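Gretura Storage Units: Quarterly Inspection Checklist with Comments
Erkar Building, ground floor and loading side
Month: January
Inspected by: Natnael Assefa
Accompanied by: Donnie Haldane (site)
Copy to: Beathag Geddes, Euan Aitken

Key: S = satisfactory. A = action needed. N/A = not applicable. N/I = not inspected.

1. Access and escape routes

1.1 Main corridor clear to full width: S
1.2 Fire exit doors open fully from inside without a key: A
Comment: Rear door sticks at the threshold and needs a shoulder to open. Bottom edge has swollen. Plane and reseal, then retest with the closer fitted.
1.3 Exit signs lit: S
1.4 Floor free of trip hazards: A
Comment: Extension lead across the doorway of the packing room. Removed at the time of inspection. A wall socket should be fitted on that side if the bench is staying where it is.

2. Fire safety

2.1 Extinguishers in place, pins and seals intact: S
2.2 Extinguisher service labels in date: S
2.3 Call points unobstructed: A
Comment: Flattened cartons stacked against the call point by the goods door. Same item raised at the previous inspection. Mark the floor in yellow.
2.4 Alarm test log up to date: S
2.5 Fire doors close onto the latch unaided: S
Comment: Packing room door is slow over the last part of its travel but does latch. Adjust closer at next visit.

3. Storage and shelving

3.1 Uprights free of dents, twists and rust: S
3.2 Load notices fixed and readable: A
Comment: Notice missing from the end bay. The limit for this shelving is 140 kg per level, evenly spread. Replacement notice to be fixed at eye height.
3.3 Heavy items kept on the lower levels: S
3.4 Shelving fixed to wall or floor: S
Comment: All fixings checked by hand. No movement found.
3.5 Clear space of at least 400 mm kept below light fittings: S

4. Surfaces and finishes

Applies to painted and coated surfaces inside the building. Look for chips, lifting edges, stains and open joints. Wipe before checking, as dust hides fine cracks. Coating defects under 10 mm across may be recorded and left until the next round unless bare metal is showing. 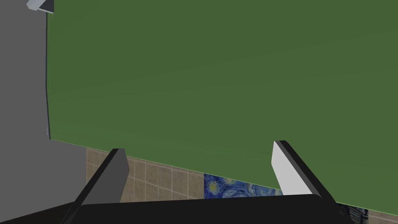
Item 4: plain green surface beside grey, with the dark edge line between.

4.1 Coatings sound: S
4.2 Joints closed and free of dirt: A
Comment: Dirt packed into the joint behind the sink. Clean out and reseal. Flostalix sealant is held in the store cupboard; check the date on the tube before use.
4.3 No sharp or raised edges at hand height: S
4.4 Surfaces dry, no sign of leaks: S

5. Electrical

5.1 Sockets and switches undamaged: S
5.2 Distribution board closed and labelled: A
Comment: Circuit chart is handwritten and partly faded. Reissue.
5.3 Portable equipment labels in date: S
5.4 Emergency lighting, function test: S
5.5 Emergency lighting, full discharge test: N/I
Comment: Cannot be done during working hours. Eyvindur Riis to arrange an evening start.

6. Cleaning and welfare

6.1 Floor cleaning machine (Tennant), cable and plug condition: S
6.2 Cleaning products stored upright with lids on: S
6.3 First aid box complete: A
Comment: Eyewash used and not replaced. Two bottles to be ordered.
6.4 Hot water at hand basins: S
Comment: Water took over a minute to run hot at the far basin. No action at present.

Actions

1.2 Rear door: D. Haldane, before next inspection.
1.4 Socket in packing room: E. Aitken to obtain price.
2.3 Floor marking: D. Haldane, within 2 weeks.
3.2 Load notice: B. Geddes.
4.2 Joint behind sink: D. Haldane.
5.2 Circuit chart: E. Riis.
5.5 Discharge test: E. Riis.
6.3 Eyewash: B. Geddes.

Inspection started 9.15 am, finished 11.40 am. Roof void not entered, hatch locked and key not on site.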